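About Bisgaard Linen & Mending

Bedding repair, laundering and re-hemming. Demcombe, since the year the old creamery closed.

We fix sheets. Also duvet covers, pillowcases, bedspreads, quilts if they're not too far gone, and the odd tablecloth. Guesthouses send us theirs by the sack, households bring theirs in over the counter. Same table, same thread, same price list.

How it started — Signe Frandsen had a sewing machine, a spare room and a cousin with a guesthouse in Tisturberg who was throwing out good cotton because of split hems. Signe took a bag home. Then four more bags. By the next spring the spare room was full and her family wanted it back.

We moved to the Mill Road unit after that and have stayed. Low rent, good light, terrible parking. Use the side street. 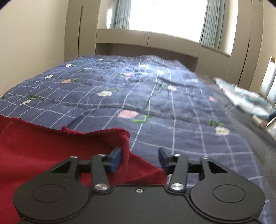
Sille Thoroddsen

I write this page and answer the phone, so if something on here is out of date, that's me. I came for one summer to do invoices and ended up learning to darn. Signe still does all the quilts and most of the teaching. Between us and the two part-timers we get through up to 3000 pieces a year, most of it between March and the end of the guesthouse season.

What we do

Hems. By far the most common job. Stitching goes long before the fabric does, mainly at the corners. We unpick the old line, press, fold again and sew with a heavier thread than the factory used. Colored thread matched as near as we can get. Red is hard, there are a hundred reds, bring it in and don't send us a picture of it.

Sides to middle. Old trick, still works. When a sheet wears thin down the center we cut it in half lengthwise, join the outside edges and hem the rest. You get a seam down the middle. Some people mind the seam, most stop noticing after a week.

Patches and darns. Small holes only on sheets. Anything bigger than your hand and we'll probably suggest making it into pillowcases.

Fasteners. Buttons, ties, snaps. Zippers on duvet covers yes, zippers on anything with a waistband no.

Laundering. Everything gets washed before it goes near a machine, even if you washed it yourself. Please don't be offended.

What we don't do

Dry cleaning. Curtains. Dog beds (we tried). Electric blankets, for reasons you can guess. Wedding dresses — we get asked every year, and the answer is a very nice woman in Bellavov whose number is on the counter.

How it works

Drop off, get a paper ticket, we call when it's ready. Normal turnaround is 5 working days. Longer in spring. If your ticket says 31 and the bag says something else, come back in, it has happened twice.

Guesthouses and rentals: we collect in Tisturberg and Bellavov on the van run. Ask to be put on the list. Please count your pieces before pickup and write it on the label, we recieve a lot of bags with no label at all.

Minimum order for collection is 70 pieces. No minimum over the counter. One pillowcase is fine, we have done one pillowcase many times.

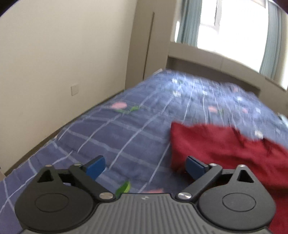
Bed by the window.

How to make them last

People always ask so I'm putting it here. Own three sets per bed and rotate. Wash warm, not boiling. Go easy on softener. Close the zippers before they go in the drum. Turn the sheet around every other wash so your feet aren't always rubbing the same end. Sun is good for white cotton and bad for anything dyed, so dry the colored ones in shade or inside out.

And bring it in early. A hem with two inches loose takes ten minutes. The same hem after another month of washing has usually torn up into the cloth and then its a patch job, and you pay patch prices.

Classes

Saturday mornings, at the big table. Hand hemming, darning, basic machine. Small groups, all ages if they can be trusted with a needle. Bring something of your own that needs fixing, scraps and thread provided. Signe teaches. She will make you unpick it. Coffee included, cake sometimes.

Leftovers

Sheets past saving get cut for rags, quilt backing or stuffing. If you want yours back in whatever state, say so at drop off. Otherwise it goes in the scrap bin and the scrap bin is open to anyone — schools especially, come with a bag.

Finding us

Mill Road, Demcombe, blue door, second bell. The first bell is the dentist. Closed Sundays and whenever the van is in the shop, check the note on the door. Phone is better than email. Email does get read, just slowly.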